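Draltance Bench Handling Practice Group
Minutes of the October meeting
Status: approved with the corrections noted under item 2
Issued 08/04/2023

Chair: Kylie Faulkner
Represented: Draltance (simulation and test), Buvport (cell integration), Kovance (hand hardware)
Apologies: Kim site, written comments received and taken under items 4 and 6

1. Opening and agenda

The chair opened the meeting and confirmed that a quorum was present. The agenda was accepted with one change. The item on operator training was moved to the next meeting at the request of Buvport, whose draft was not ready for circulation.

2. Minutes of the previous meeting

Two corrections were made. In section 3, "grip force" was changed to "commanded grip force" in both places where it occurs. In section 5, the action on log retention was reassigned from Kovance to Draltance. The minutes were accepted as corrected.

3. Matters arising

3.1 Log retention. Draltance reported that simulation logs are now kept until the practice document they support has been withdrawn or replaced. Hardware logs are still kept for 27 weeks. Buvport asked whether the two periods should match. It was agreed to leave them as they are for this issue of the document and to state both periods in Annex B.

3.2 Terms. The term "workpiece" will be used for anything the hand is meant to move. "Fixture" will be used for anything that is meant to stay where it is. A tray may be either one, depending on the task sheet, and the task sheet must say which.

3.3 Stop button labeling at Kim. Closed.

4. Draft 4 of the practice document, section 6: two-handed bench tasks

4.1 The chair introduced the section. It applies to fixed-base and upper-body robots with two multi-fingered hands working over a shared tabletop. It doesn't cover mobile bases or tasks in which a person reaches into the workspace. Those are handled in section 9.

4.2 Simulation before hardware. The draft calls for 1,000 simulated runs of each task before the first run on hardware. Buvport considered the number too high for simple placing tasks and proposed a sliding scale based on the number of workpieces. Kovance objected that a scale would be read differently at each site. After discussion the number was kept. A site may ask for a lower number in writing, with the task sheet attached, and the chair will record the decision in the register.

4.3 Idle hand rule. The draft said only that the hand not in use "should be kept clear." The Kim comments pointed out that this can't be checked. Replacement text was agreed:

"When one hand is carrying out a step, the other hand shall be either in its park position or in a hold position named on the task sheet. A hand in a hold position shall not close, open or change height until the active hand has reported the end of its step."

Kovance asked that "reported" be defined. It will mean that the controller has written the end-of-step entry to the log.

4.4 Pointing and touching. Some task sheets use an extended index finger to indicate or touch a flat target. Buvport noted that the present draft treats every contact as a grasp, so that the grasp limits are applied to a fingertip touch. It was agreed to add a separate contact type, "fingertip contact," with its own limit. The value is to be proposed by Kovance. Until it is agreed, sites will use the lower of the two grasp limits.

4.5 Layout of the bench. Draltance presented the reference layout used in its simulator for section 6. The tray, the open container and the flat pad are set out from left to right with clear table between them.

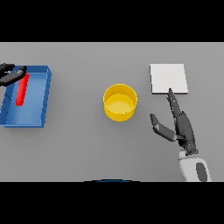 Figure 1. Reference layout, simulated. Left hand over the tray and red bar; right index finger at or close to the lower edge of the white pad.

The following points were raised on the layout.

a) Spacing. Buvport asked for a minimum gap between neighboring items, measured at table height. Draltance prefers to measure from the widest point of each item, as an open container may be wider at the rim than at the base. The second method was adopted.

b) Small items in containers. Kim had asked in writing how a container should be classed if it holds anything at the start of a run, however small. In Figure 1 a tiny green speck can be made out against the floor of the yellow container. The group agreed that the task sheet must state the starting contents of every container. If the sheet says "empty," the start check must return empty before the run can begin. Draltance will compare the object list for the reference layout with the task sheet and report back.

c) Color. The use of plainly different colors for the tray, workpiece and container was supported for the reference layout. Buvport asked that the document not require it on hardware, as production trays are bought in one color only. Agreed. Color will be given as a recommendation in Annex A.

d) Partly hidden workpieces. The hand partly covers one end of the bar in Figure 1. Kovance said that a position estimate made while a hand is over the workpiece should be marked as such in the log. Draltance confirmed that the simulator can supply the true position, but said this should not be passed to the controller during a qualifying run. The following text was agreed: "Simulator ground truth may be used for scoring. It shall not be used for control in a run that counts toward 4.2."

e) View limits. Part of the tray is cut off by the left edge of the camera view. The group discussed whether all fixtures should be in full view at the start of a run. Buvport was in favor. Draltance said that this would force the camera higher and reduce detail at the fingertips. No agreement was reached, and the point is carried forward to the next meeting.

5. Reporting of stopped runs

5.1 Kovance presented a short summary of stopped runs on hardware since the last meeting. There were 11 in all. Four were operator stops and the rest were limit stops raised by the controller.

5.2 The chair noted that the operator stops had been reported with little more than a time and a task name. The form will be changed to require the active hand, the step number, the state of the other hand and a free-text reason of at least one full sentence. The form may be completed at the end of the shift but not later.

5.3 Buvport asked whether a run that was stopped and then resumed may count as one run. It may not. A resumed run is to be logged as a new run with a reference to the first.

5.4 Stops in simulation need not be reported one by one. A total for each task is enough, provided the logs are kept as set out in 3.1.

6. Change control for task sheets

6.1 The Kim comments described a case in which a task sheet was edited between the simulated runs and the hardware runs without a new revision letter. The edit moved a hold position. Nothing was damaged, but the simulated runs no longer supported the hardware run.

6.2 It was agreed that any change to a position, contact type, limit or item list calls for a new revision letter and a repeat of the simulated runs. Changes to wording that don't affect the motion need a new letter only.

6.3 Buvport asked for relief where a position moves by less than the repeatability of the arm. Kovance supported this in principle. The chair asked for a written proposal and deferred the question.

7. Actions

7.1 Kovance: propose a limit for fingertip contact, with test data.
7.2 Draltance: check the reference layout object list against the task sheet (4.5 b).
7.3 Draltance: issue the revised text of section 6, with the idle hand rule and the contact types.
7.4 Buvport: written proposal on small position changes (6.3).
7.5 Buvport: circulate the operator training draft.
7.6 Chair: reissue the stopped run form and withdraw the old one.
7.7 Kim: confirm by e-mail that the text in 4.3 meets its comment.

8. Any other business

Kovance gave notice that the finger joint numbering in its manuals will change with the next hardware release. Annex C uses the old numbering. It will be left alone until the new manual is out, and a note will be added at the head of the annex.

9. Next meeting

To be held at Buvport. Items 4.5 e) and 6.3 will be taken first. Papers should reach the chair one week ahead.

Minutes taken by Draltance and checked by K. Faulkner.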